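Against the fruit bowl

Every July the home pages tell us to clear the worktop and leave out one "living" thing, usually fruit. I am not convinced. A bowl of fruit on display is treated as proof that a household eats well. Mostly it proves that somebody went shopping.

Belby will sell you a basket for this, and so will Fimarix, at a price that would keep me in apples until Christmas. Their brochures pile it high with lemons, and I have yet to meet a family that eats lemons by the pile. I bought one of these things myself and threw away three mangoes in the first month.

My own rule now is to buy what will be eaten by the weekend and put out no more than that. A single banana in a wicker basket looks mean to visitors. Let them think so. 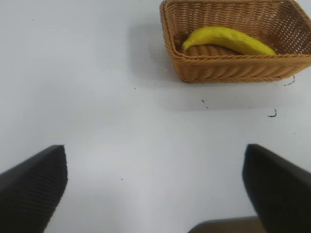
Does fruit keep better in a basket than in a bowl?

A little, if air can get underneath it, but buying less makes far more difference.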